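The Skimlow milk frother, after three months of daily abuse
12 March 2019
By Marisol Ostrowski

I drink too much coffee and I've stopped pretending I'm going to cut back. So when my old frother wand gave up in the middle of a cappuccino, I went looking for something that would stand on the counter and do the job while I found my other shoe. I ended up with the Skimlow, the small one, which cost me 27 dollars on sale (it's usually more, so wait for the sale).

First, the good stuff. The foam is lovely! Whole milk comes out thick and glossy, and two percent is nearly as nice if you take it straight from the fridge. Oat milk depends a lot on the carton. The cheap one I buy went flat before I'd sat down, but a barista type held up fine and I drank the whole thing with a foam mustache.

It's quick, too. A cup's worth is done before my toast pops, and it shuts itself off, so I can wander away and forget about it — I have done this many times.

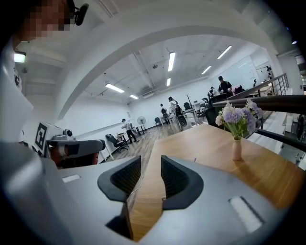

Cleaning is where I get grumpy. The whisk is a tiny ring that sits on a magnet at the bottom, and it wants to go down the drain. I've fished it out of the sink trap once already. The jug can't go in the dishwasher either, so you're in there with a sponge, trying not to soak the base. If you leave the milk to dry on, you get a brown ring that takes real scrubbing.

The buttons are a bit silly as well. One press is hot foam, two is warm milk, and holding it down is cold foam, but there's only one light and it's blue for all of them. I wrote it on a sticky note and put it on the cupboard.

My sister has the Pimar, which is bigger and has a proper dial. Hers makes enough for two mugs and she loves it, but it's loud enough to wake the dog. For one person in a small kitchen I'd still buy the Skimlow again. Just get a spare whisk when you order.

3 comments

Emmett Van Dusen
Mine lost its whisk the first week. Do the spares fit the older model?

Marisol Ostrowski
Emmett, I think so, but check the number on the base before you order.

Fadime Keskin
Try a little baking soda and warm water on that brown ring. Leave it overnight and it wipes right off.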